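I have been meaning to write about moving my mother-in-law's recipes for the better part of a year now, and every time I sit down to do it I end up making something from them instead. So tonight the oven is off, the kettle is on, and I am going to get it all down before I wander back into the kitchen.

She kept everything. When we cleared the house in Govcombe last August there were recipe cards in the bread bin, in the piano bench, and tucked inside the phone book. We drove home with 151 of them on my lap because I didn't trust the trunk. Most are handwritten, a few are clipped off flour sacks, and one is on the back of a parking receipt and says only "more butter than last time."

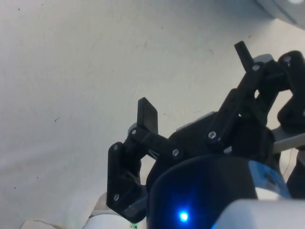
Black on off-white, up close.

The first thing I did was try to sort them, and the first thing I learned is that she didn't think in categories the way I do. I had piles for soups and cakes and pickles. She had little letters in the top corner of each card, and it took me weeks to work out that they stood for places she had lived. The I cards are all from Iltton, where she was a young bride with a two-burner stove, and you can taste it. Everything is stewed. The C cards are from Cele, by the water, and they are my favorites -- lots of fish, lots of lemon, and a potato salad I would walk a long way for.

So I gave up my tidy piles and put them back in her order. It means I can never find the gingerbread (it's a G, it's always a G, I always look in the wrong spot), but flipping through them now feels like listening to her tell the story of her life, with long pauses for dessert.

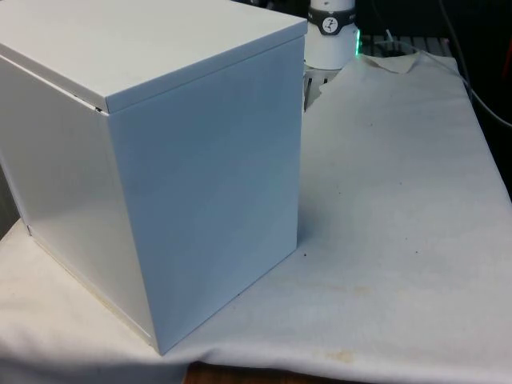
Page last updated in August, 9:19 pm

The copying out has been slower than I hoped. I write each one into a notebook by hand, since typing them felt wrong somehow, and I make myself cook a recipe before I copy it. That rule has cost me a great deal of sugar. It has also saved me more than once, because she left things out. She knew when to add the eggs, so why would she write it down? Her plum cake card has no plums on it anywhere. I made it exactly as written the first time, out of stubbornness, and we had a very nice plain cake.

Oven temperatures are another adventure. Nearly everything says "a good oven," and after a lot of scorched edges I have settled on the idea that her good oven was hotter than mine. The oat cookies came right on the fourth try. My notebook has 200 pages and I'm already squeezing notes into the margins, so I suppose there will have to be a second one, and I can't say I mind.

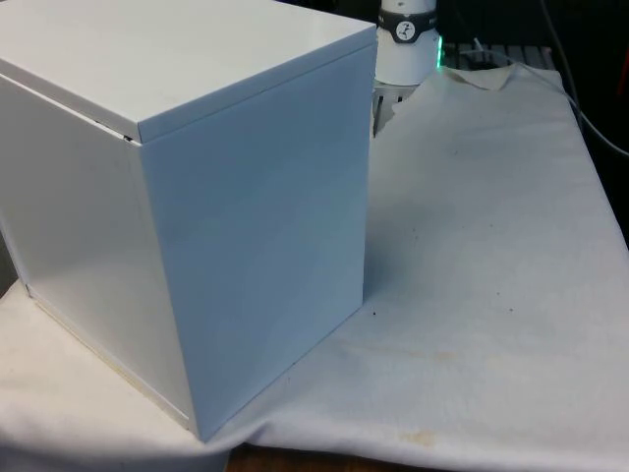 White box, white cloth, lid on.

A few of you asked for the Cele potato salad after I mentioned it last month, so I'll put the whole thing up next time, with the amounts she gave and the amounts I use. Start looking for small waxy potatoes if you can get them. And if anybody out there grew up with a dish called Elta pudding, please write to me! I have the card for it, front and back, and it's a lovely long list of ingredients with no instructions at all. So far I've tried steaming it and baking it. The baked one was better, though my husband still says it's supposed to wobble.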